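Desk Peripherals: Packing Table Gallery

Druner office move, sorting day, Sat 20 May

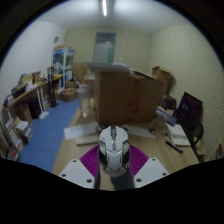
The small peripherals from the Druner office were sorted on one table before anything went into cartons. Mice, keyboards, number pads and cables had been stored together in a drawer cabinet since October, with no labels and no list. The aim of the sorting was to give each working item a number, put it in a carton with others of its type, and record the carton on a sheet.

This page covers the pointing devices. Keyboards and cables have their own pages.

Mouse, white and grey
Pale shell with angular seams and a glossy black panel on each flank. The scroll wheel is dark and sits in a notch, with a narrow strip and a small button behind it. There are faint grey markings on the left button. Entered on the list under item 94.

Table
Light wood grain. Large enough for one open carton and one row of items. Small parts stay on the side nearest the person packing, and cartons stay toward the back.

Cardboard box
Large, brown, with red print on the front face. The print has faded and is not used for identification. Carton numbers go on a separate label, placed on the narrow side so that it can be read when the cartons are shelved in a row.

Notes on packing

Mice are wiped with a dry cloth and checked for a battery door before wrapping. Batteries come out. Loose receivers go in a small paper envelope marked with the same item number as the mouse, and the envelope is taped to the wrap. Tape is never applied to the shell, as the adhesive leaves a film on gloss plastic that takes time to remove.

One sheet of packing paper per mouse is enough. Fold the long edge over the wheel first, then roll toward the rear of the shell. Corded models are wrapped with the cord coiled beside the body. Coiling it around the body puts a bend in the cord next to the strain relief.

Pointing devices are assigned to carton 72. Trackballs go in the same carton, with the ball removed and bagged. Anything with a cracked shell or a wheel that does not turn goes to the recycling shelf and is struck from the list.

Storage

Cartons are held in room 902 at Kerkisus until the new desks are in place. The shelf depth there is 100 cm, so cartons go in short side first, label outward. The list is kept in two copies, one in the carton and one in the binder by the door. Items taken out early should be crossed off on both.

Next page: keyboards and number pads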